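The Dull Little Rules That Keep a Robot From Sweeping Up Your Passport

By Iman Fawzy

The first rule on Ayane Ichikawa's wall is written in green marker and it says CORDS ARE FLOOR UNTIL PROVEN OTHERWISE. I had to ask. She laughed and said a robot that sees a cord as part of the floor will walk on it, so the people have to go look at the cords before it does. Fine, but then why not just write "check the cords"? "Because people read that one and skip it," she said. She may be right. I'm still thinking about the green one!

I went to Gosberg in April to find out who decides how a household robot should behave, expecting something grand (a big table, a lot of lawyers). I got a kitchen, a pot of coffee and a binder. The binder belongs to Kornley, the small outfit where Ichikawa and Toshio Hirose write what they call house practice. It runs to 437 entries, and Hirose, who typed most of them, would love to get it down to 300.

Big safety standards for robots do exist, and the Kornley people keep them on the shelf and use them. They cover the serious stuff: how hard an arm may push, how a machine has to stop. What they don't cover is whether a candy wrapper by the couch is trash. My kids and I don't agree on that one, so I had some sympathy.

Hirose's answer is the entry I ended up liking best. Anything on the floor that is paper goes in the pan but stays in the pan until a person has looked at it. The robot can sweep, and it can't empty. He told me he'd argued for a shorter version and lost to Sachiko Fukuda, who works for Catellow and reads every draft with a pencil behind her ear. Fukuda once had a receipt she needed thrown out by a perfectly polite human house guest, and she brings it up a lot.

Then there's the distance business. When the arms are holding something with a long handle, people stay six feet back, and that's measured from the end of the handle. I got this wrong twice. The second time Ichikawa just pointed at my shoes and waited, and I shuffled backward with my coffee feeling about nine years old.

Grip rules take up a whole section, too. You start light and squeeze more only if the thing slips. You don't let go over tile. If a person says stop while the hand is full, the hand stays closed, and I'd have guessed the opposite! Hirose says most visitors do. An open hand drops whatever it had, and by then someone's foot is usually under it.

What surprised me was how much of the binder is aimed at us. Of the first 20 entries, most are chores for people: walk the room, pick up the jewelry and the pills, shut the dog in the bedroom, tell everyone in the house who is in charge of the stop button. That last one has a blank line where you sign your name. I signed as Iman, Button, and was told to do it over.
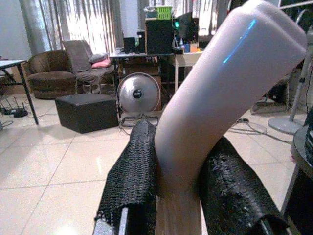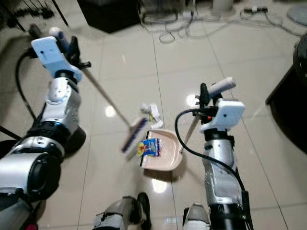 Top, a two-fingered grip on a curved white plastic piece; bottom, broom in one hand and dustpan in the other, with a wrapper already in the pan.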